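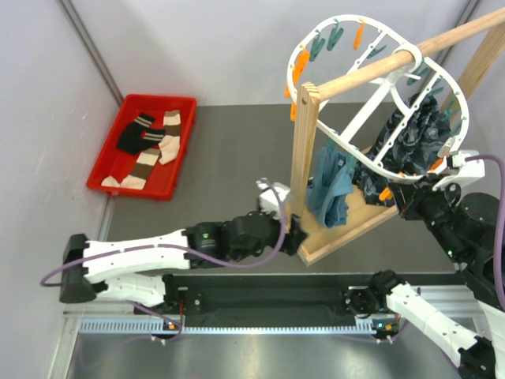
Projektbericht Zweiarmiges Abnehmen von Kleinteilen
Gruppe Zabala (V. Collado, C. Bermúdez)
Stand: Mai, Zwischenfassung mit Ergebnissen

1. Worum es geht

Wäsche von einer Hängetrockner-Spinne abnehmen, mit zwei Armen. Klammer öffnen, Stück halten, Stück ablegen. Klingt banal, ist es für die Regelung nicht: Spinne hängt frei, dreht und kippt bei jeder Berührung, Stoff verformt sich, Klammern sind klein und sitzen nie zweimal gleich. Frage des Projekts: Hilft es, wenn ein Arm den Trockner oder das Kleidungsstück stabilisiert, bevor der andere die Klammer greift? Oder lernt die Policy das aus den Demos von selbst?

Zwei Varianten verglichen:
Variante A: alles in einer Policy, keine Phasen, kein Label.
Variante B: gleiche Policy, aber Demos von Hand in Phasen geschnitten (annähern, stabilisieren, öffnen, ablegen), Phasenlabel geht als Eingang mit rein.

2. Aufbau

Holzgestell mit Rundstange, daran eine ovale weiße Spinne am Haken. Klammern in Türkis und Orange. Links die rote Schale mit Socken. Rückwand und Seitenwände hell und glatt, damit der Hintergrund für die Kameras ruhig bleibt. Zwei Arme von vorne, jeweils mit schwarzem Greifer. Kamera fest über der Fläche plus je eine am Handgelenk.

Steuerung läuft über unsere Umgebung Zitent (Aufnahme, Synchronisation, Replay). Training auf dem Institutsrechner, heißt bei uns Mosley, war leider oft belegt, daher weniger Durchläufe als geplant.

Wichtig für alle die das nachbauen: Die Haken-Position auf der Stange wird vor jeder Episode neu gesetzt. Am Anfang haben wir das vergessen, die ersten Aufnahmen sind deshalb alle fast identisch und nicht im Datensatz.

3. Daten

2885 Episoden insgesamt, teleoperiert, von drei Personen. Die Stücke: Socken und dunkle wie farbige Kleidungsstücke, wechselnd aufgehängt. Start immer mit mindestens einem Stück am Trockner. Ablage je nach Episode in die Schale oder auf die Fläche.

Aussortiert: Episoden mit Kameraaussetzer, Episoden mit Eingriff von Hand. Fehlgriffe bleiben drin, wenn danach korrigiert wurde. Darüber haben wir länger diskutiert. Consuelo wollte sie raus, Valeriano drin. Probelauf mit kleinem Teildatensatz: ohne Korrekturen bleibt die Policy nach dem ersten Fehlgriff einfach stehen. Also drin.

Phasenschnitt für Variante B nach dem Cimex-Schema aus dem Vorgängerprojekt, leicht gekürzt. Dauert. Grenze zwischen "stabilisieren" und "öffnen" ist Ansichtssache, wir haben sie auf den ersten Kontakt Finger/Klammer gelegt.

4. Auswertung

Pro Variante 65 Versuche auf der echten Anlage. Erfolg = Klammer ab, Stück abgelegt, Trockner hängt noch auf der Stange. Abbruch nach Zeitlimit oder wenn die Spinne runterfällt.

Ergebnis: B ist besser, aber nicht überall. Variante A scheiterte in 28 Versuchen, meistens beim Öffnen. Der Greifer kommt an, schiebt die Klammer statt sie zu drücken, die Spinne dreht weg, zweiter Anlauf geht ins Leere. Bei B seltener, weil der andere Arm vorher am Rand oder am Stoff hält. Beim Ablegen kein Unterschied erkennbar. Bei Socken lag A sogar leicht vorn, vermutlich weil die leicht sind und das Halten dort nur Zeit kostet.

Genaue Aufschlüsselung für B nach Stücktyp fehlt noch, zwei Protokolle müssen nochmal gegen die Videos geprüft werden.

5. Fehlerbilder

- Dunkler Stoff: Klammer vor schwarzem oder dunkelblauem Hintergrund wird schlecht getroffen, vor allem Türkis. Orange geht besser.
- Klammern dicht nebeneinander: Greifer fasst beide, zieht, Trockner kippt.
- Arme behindern sich, wenn beide auf der rechten Hälfte arbeiten wollen. Kam in den Demos kaum vor, entsprechend ratlos ist die Policy.
- Kabel am Handgelenk. Einmal am Gestellpfosten hängengeblieben, Versuch als Abbruch gewertet.
- Bei B: Phase springt zu früh um auf "ablegen", Stück hängt noch an einer zweiten Klammer. Das Label wird zur Laufzeit geschätzt, und der Schätzer sieht die zweite Klammer oft nicht.

6. Was nicht geklappt hat

Kraftmessung an den Fingern. War im Antrag drin, Sensor kam zu spät, Signal verrauscht, nach einer Woche gestrichen. Auch der Plan, Stücke wieder aufzuhängen, ist raus. Viel schwieriger als Abnehmen, man muss die Klammer ja offen halten und den Stoff reinführen. Ein paar Demos existieren, reicht nicht zum Trainieren.

7. Nächste Schritte

Phasenschätzer mit Handgelenkkameras statt nur fester Kamera. Mehr Demos mit beiden Armen rechts. Beleuchtung von der Seite testen wegen dunklem Stoff. Versuche mit A wiederholen, aber mit gleicher Trainingsdauer wie B, die war wegen der Belegung auf Mosley nicht ganz gleich (B hatte etwas mehr). Das schränkt den Vergleich ein, bitte beim Lesen von Abschnitt 4 mitdenken.

Arbeitsteilung: Aufbau und Aufnahme beide, Phasenschnitt und Auswertung Bermúdez, Training und Zitent-Anbindung Collado. Protokolle und Schnittlisten liegen im Gruppenordner unter Zabala, Rohvideos auf Anfrage, da zu groß für den Sever.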